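Ilum Gripper Kit, Basic Package: Evaluation for the Second-Year Handling Course

1. Purpose

The department asked for a review of the Ilum gripper kit, sold by Vulismont, before buying further sets for the handling course. The review covers assembly, documentation, repeatability and service terms. Programming software was left out, as the course uses its own controller code.

2. Kit and price

The basic package costs 1,359 before tax. It contains the housing, drive unit, fingers, adapter plate, one cable set and a printed manual. The calibration gauge shown in the Vulismont catalog is not part of the basic package and has to be ordered separately. We borrowed one from the Mansour workshop.

Delivery took nine working days. One bag of fasteners was short by a single M4 screw, which was replaced from stock.

3. Assembly

Assembly was carried out twice by different pairs of students, both times from the printed manual. The first pair stopped at step 14, where the drawing shows the adapter plate from the rear and the text describes it from the front. The second pair was told about this in advance and had no further trouble. The online manual has the corrected drawing – the printed one should be discarded.

Cable routing is left to the user. The strain relief works, but the clip is stiff and needs a flat screwdriver to open. For a course where the gripper is taken off after each session, this costs time.

4. Test procedure

The test consisted of 300 closing cycles on an aluminum cylinder held in a fixed vise. Grip force was set to the middle of the range given in the manual. After each cycle the controller logged the final finger position. A cycle was counted as good if the position fell within 0.2 mm of the reference value. No lubricant was applied and no screws were retightened during the run.

5. Results

All 300 cycles were completed without a controller fault. In the first 88 cycles every position was within tolerance. After that the values moved slowly in one direction, and 11 later cycles were out of tolerance. Inspection showed that the adapter plate screws had loosened. The manual gives a torque value for these screws but does not mention thread lock.

A second run with thread lock had no cycles out of tolerance. We did not test other grip forces, and the result should not be carried over to soft or irregular parts.

6. Service

Two questions were sent to Vulismont by e-mail in April. The first, on torque values, was answered the next day. The second, on spare finger prices, was answered after three weeks with a link to a price list that did not include the part.

7. Recommendation

The kit is suitable for the course if thread lock is added to the assembly steps and the calibration gauge is ordered with the first set. Spare finger prices should be confirmed in writing before the order is placed.

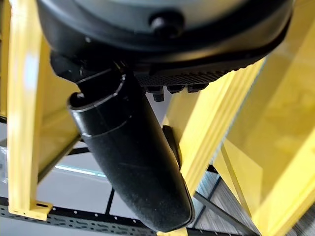 Text and tests: Handling Project Group, Drorkholm Technical College
Sep 23, 2021

The cycle logs for both runs are stored with the course files in the Mansour workshop. Corrections to the assembly steps can be left at the workshop desk.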